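Printed cotton (household)

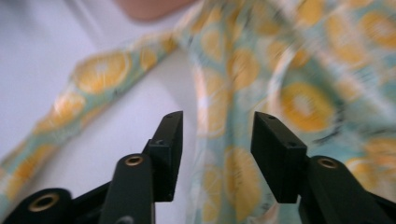

Gilmartin Household Companion, vol. 14, p. 2,000

Printed cotton is a plain cloth with a repeating pattern put on one side, and I've been hoarding it since my gran's day (there's a trunk!). Fruit is my favourite – citrus slices in yellow and orange on pale mint, say, with little dark marks dotted between them. Most of it ends up as tea towels, aprons or kitchen curtains. Wash it cool, fold it with the print inside and keep it out of the sun. Danuta Zawadzka irons hers from the back, and I've come round to that. See also: Gingham; Oilcloth.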